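Refinishing the Workroom Table, Part 2: Scratches

Posted in: Furniture & Finishes | Jan 18, 2025

Print this post | E-mail this post

The veneered table in the workroom is a Vosamholm, bought used. Veneer thickness is not given on the label underneath, so I am assuming it is thin and treating it that way. No power sander, nothing coarser than 320 grit, and no sanding at all where a mark can be left alone.

Last time I covered cleaning. To recap: a damp cloth with a drop of dish soap, wipe with the grain, dry immediately, wait overnight. The old finish is matte and hides dirt well. It also hides scratches until the light is low and coming from one side, so I inspect with a desk lamp laid on the surface and move it in a grid.

Marks get sorted by one test. Drag a fingernail across the line. If the nail does not catch, the damage is in the finish only. If it catches, the finish is cut through and the scratch needs fill or a touch-up before anything goes over it.
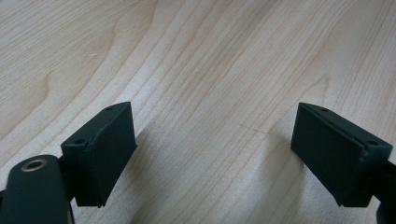 Pale veneer, long diagonal grain. Faint scratch near the center, small whitish scuff toward the upper left.

The center scratch runs across the grain, so it shows more than one of the same depth running with it. My nail did not catch. The scuff did not catch either.

Procedure for both:

Rub with a gray nonwoven pad, dry, light pressure, always in the direction of the grain. Ten strokes, wipe, look. Stop when the line stops reflecting differently from the area next to it. Then one thin coat of Brotex water-based matte, applied with a foam pad and feathered out past the repair.

I tested the Brotex on the underside first. It dried slightly flatter than the original finish. Timothée Gilbert suggested the Delorme satin cut half and half with the matte, but I have not mixed products from two makers before and would want a longer test. The Delorme was also 66 dollars for the small can.

For the pads I switched from 3,000 to 4,000 grit on the final rub. On a matte surface the finer one left a shiny patch on my test piece, so I went back to 3,000.

Full recoat is planned for March, when I can keep a window open.

Back to top | Contact | Copyright Kester Workroom Notes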